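I've had a marble-patterned worktop for seven months now and I've finally settled on a way of cleaning it that doesn't leave it streaky. My friend Peninah asked me to write it down, so this is mostly for her (hello!), but help yourself.

## Before you start

Have a look at the bit of paper that came with your worktop. A marble pattern can be real stone or something printed to look like it, and they don't all like the same stuff. Mine is fine with washing-up liquid and warm water. I'd keep vinegar and lemon well away from real marble – it eats into the polish.

You'll want:

- two soft cloths, one for washing and one for drying
- a bowl of warm water
- a small squirt of washing-up liquid
- an old plastic card for stuck-on bits

## Step 1: Clear and look

Move everything off. Yes, the toaster too. I used to wipe round mine and the crumbs under it were shocking.

Then get your face down close and look across the top. With a busy pattern like this you really can't spot a splash of tea from standing height, as it just blends in with all the peach and tan veining. The little dark specks are just as bad, and I've spent ages scrubbing at ones that belonged there. Run a fingertip over anything you're not sure of. If you can feel an edge, it's probably dinner. 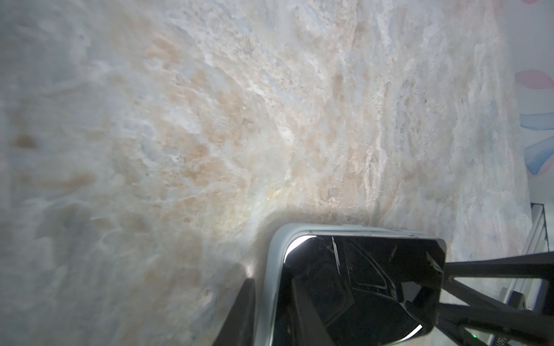 ## Step 2: Lift the stuck bits

Lay a wet cloth over anything crusty and leave it for 180 seconds (I put the timer on and make a brew). Then push the card along nearly flat and it should slide off. Don't use the green side of a sponge, please!

## Step 3: Wash

Wring the cloth out hard and go from the back to the front in long overlapping strokes. Rinse it more often than you think you need to.

## Step 4: Rinse and dry

Go over it again with clean water, then dry it straight away with the second cloth. I skipped the drying for ages and wondered why I had smears every evening when the light came on. Do the corner behind the kettle last, and let the whole top air for five minutes before you put things back.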